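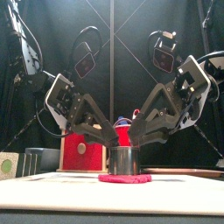
hadgu184 wrote:
Push straight down and don't twist until the ring hits the board. Twisting early is what drags the dough and gives you ovals.

Dresura
9th August
OK so I tried no twisting, and yes, rounder! But my pink dough still splits around the outside when I flatten it. The recipe is 300 grams of flour, plus salt, oil and warm water, and beet powder for the color. Do I need more water or more oil?

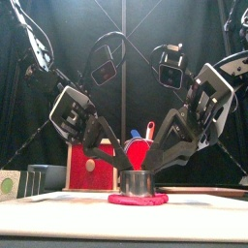
Photo: Dresura

The ring is the plain metal one, no handle. You can see the cracks along the edge of the disc. The kids don't care, but I want clean circles for the pretend bakery and it's driving me nuts.

burkow_mom
More oil, a teaspoon at a time. Knead it for way longer than you want to.

hadgu184
I'd say water. Oil just makes it slick, and then it slides around on the board when you press.

burkow_mom
Mine never slides - maybe you're adding too much? I've used oil for years.

Dresura
Great, two opposite answers, lol. I'll split the batch and try both. My other question is about setup. I like everything in one row along the back, with the cup and the tray over there and the big white board up front for the messy part, 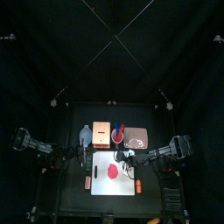 but then I'm reaching over the board every time I want something. Do you all keep your tools off to the side?

Clutoser
Side, always. And cover any dough you're not using, even for five minutes. I bet half your cracking is just the top drying out.

burkow_mom
Agree on covering it. Still team oil though.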